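July 22, 2024

Bathroom day! Aleksi Kuusisto had the grippers all morning for the Prilon kitchen runs, so I got them after lunch and went straight to the sink task, which I've been putting off since January (small room, shiny everything, me in the middle of it).

Charged both grippers, wiped the marker cubes, redid the gripper calibration. First go failed on the left side and I had to do it again. I think I rushed the slow open-and-close bit. Second go was fine, so the settings from that one are saved under Dromlow with today's takes.

The task is the lid one: lid starts in the basin, pick it up, hand it over, put it down on the rim. I'm trying to keep my elbows in and move at a speed the arm can manage, and that's harder than it sounds when you're leaning over a sink. My shoulders are complaining already.
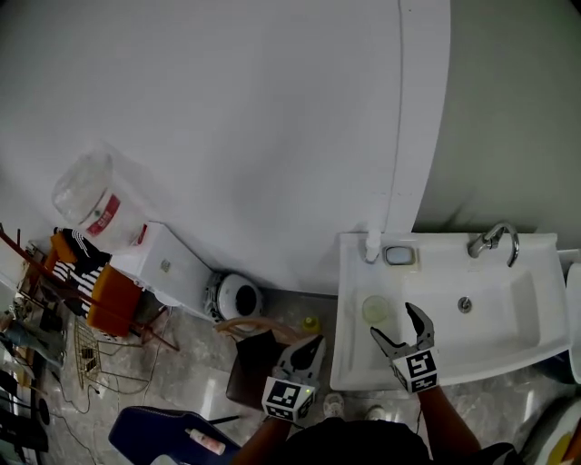
Sink task, both grippers reaching toward the sink, lid lying on the left.

Target for this room is 200 takes and I'm nowhere near it, but the rhythm is coming. Two I've marked as bad: one where I dropped the lid halfway through the handover, and one where I forgot to open the fingers fully before starting. Please don't delete them, Esfahani might want failures too!

Things to try next: start with the lid on the right for a batch, and vary the height I come in from (I always swoop in from the same place, I noticed it playing them back). Also need to ask Aleksi whether he wants the tap touched at all or left for its own task.

Stopped at 6, grippers back on charge, takes copying over to Statard overnight.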